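Andent 630 Paper Roll and Cutter: A Summer of Covering Tables

By the Siltero Home desk
August

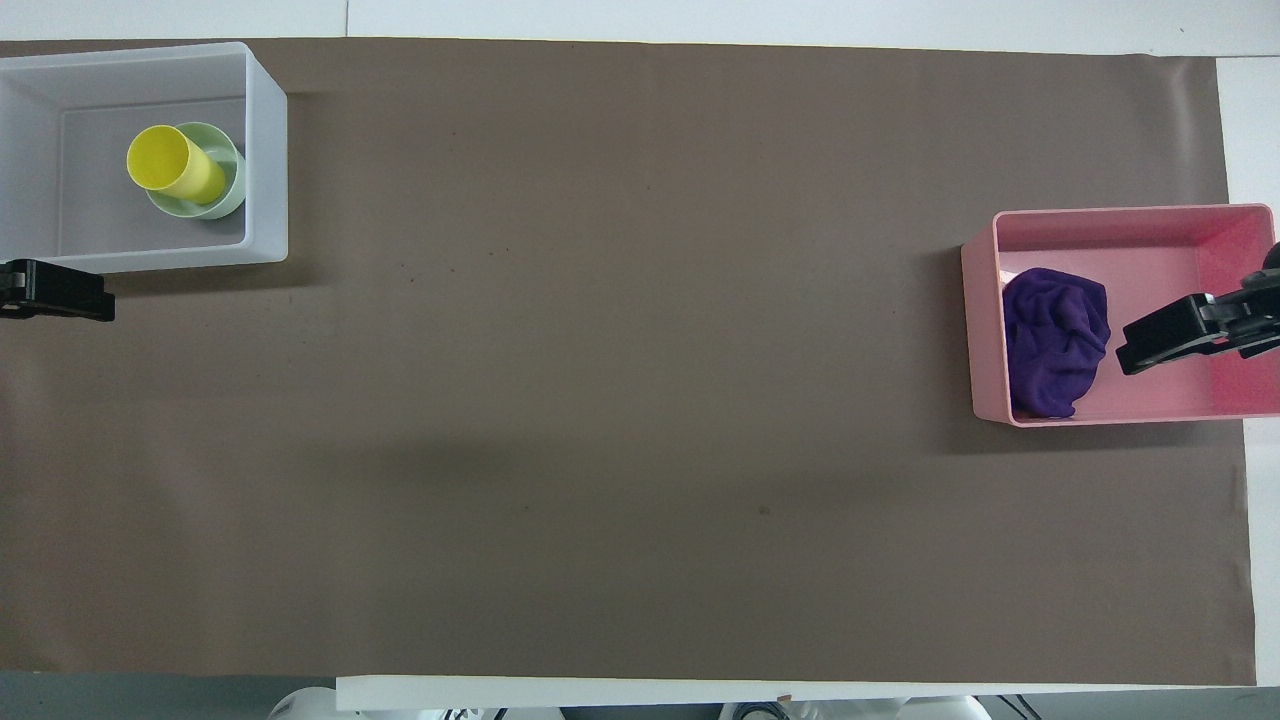 Brown paper laid over a work surface, with a bin and cup at the top corner.

I bought the Andent 630 in early summer to replace a stack of old bedsheets. I refinish small furniture at home, mostly chairs and side tables, and I also let my kids paint at the same surface on weekends. Sheets worked until they got stiff with old varnish and started leaving grit on everything. A roll of paper seemed like the simple answer.

The 630 is a steel stand with a rod across it, a roll of brown paper on the rod, and a spring-loaded bar with a serrated edge that you tear against. The number is the width of the paper in millimeters, a bit under 25 inches. The box also has four rubber feet, two screws for fixing the stand to a bench, and a sheet of instructions with one drawing on it. The drawing is enough.

Assembly

The uprights slot into the base and are held by bolts. The bolts in my box were fine, but one of the holes had a blob of paint in it and I had to clear it with a nail before the bolt would start. After that it went together in less time than it took to break down the packaging. The rod lifts straight out when you want to change rolls, so no tools are needed again after the first day.

I did not screw it down at first, and the stand walks. When the roll is new and heavy it stays put, but once you have used half the paper, a firm pull will drag the whole thing toward you. Screw it down or clamp it. I used two small clamps for a month before I gave in and drilled the bench.

The paper

The roll that comes with it is a mid-weight kraft. It has no coating on either side. I have used it under water-based paint, shellac, wood glue and wax. Water-based paint dries on top and will flake off onto your work if you use the same sheet too many times. Wood glue beads up and can be scraped off in a day. Shellac goes through. If you spill a real amount of anything thin, it will reach the table, and you should have something under the paper if you care about the table.

It curls when it first comes off the roll, and the curl gets worse as you get closer to the core. I tape the two far corners and leave the near edge loose. Masking tape holds well enough. Turning the sheet so the curl faces down also helps, though then the ends want to lift in the middle instead. Leave it overnight under a couple of boards and it will lie mostly flat.

The color is useful. I had been using white newsprint end rolls before the bedsheets, and dropped screws and light sawdust were harder to spot on it. On brown, anything bright or metal shows right away. Dark walnut dust does not show at all, so I brush off between pieces whether it looks dirty or not.

One sheet across my bench lasts through a chair, sometimes two. With the kids it lasts one Friday afternoon.

The cutter

This is the weak part. The bar sits on the roll under spring pressure and you tear upward against the teeth. When it works, you get a clean edge with a slight sawtooth. When it does not, the paper splits at one side and runs down at an angle, and you lose a foot or so squaring it up. It took me a while to learn to hold the bar down with my left hand and pull from the right corner in one motion. My oldest can do it. My youngest can't, and gets a long triangle every time.

I compared it with the Hägglund wall-mounted cutter, which a neighbor let me use for a weekend. The Hägglund has a sliding blade on a track in place of teeth, and it cuts straight with no practice at all. It also costs more than twice as much and has to go on a wall, and the blade is a separate purchase when it gets dull. For a shop that cuts paper all day I would buy that one. I cut two or three sheets a week.

Refills

Andent refills come in 50-meter rolls. I have gone through 3 of them since I set the stand up, which is more than I expected, and most of that is down to the kids. Any roll of the right width with a core that fits over the rod will work. I tried a Wovitz roll as well. The Wovitz paper is thinner and cheaper and it tears more cleanly on the Andent bar, but it wrinkles as soon as it gets damp, and I could feel the bench through it when I was sanding. I would use it for wrapping or for painting with children and stay with the heavier paper for finishing work.

Check the core size before you order. The rod is fairly thick, and I sent back one roll that would not go on.

What I would change

The rubber feet fell off two of the corners within weeks. They are stuck on with a dab of adhesive, and heat in the garage softened it. I put them back with contact cement and they have stayed.

The finish on the uprights scratches easily. Mine has a bare patch where I bumped it with a clamp, and there is a little rust there now.

I would also like a stop on the rod. If the stand is even slightly off level, the roll drifts to one side and rubs on the upright, and then it gets hard to pull. A rubber band wound around the rod at each end fixes this – crude, but it has held all summer.

Price and where I ended up

I paid $60 for the stand with one roll included. There are cheaper ones with a plastic base, and I have not tried them. A plain roll on the floor and a pair of scissors would do the same job for much less, and I did it that way for a week while I waited for delivery. It was fine, but the roll got dirty and I kept stepping on it.

I am keeping the Andent. It does a dull job well enough, and the bedsheets went in the trash in July. If you already have a free wall and cut paper every day, look at the Hägglund first. If you have a bench with a spare end and can put two screws in it, the 630 will do.

Rating: 7 out of 10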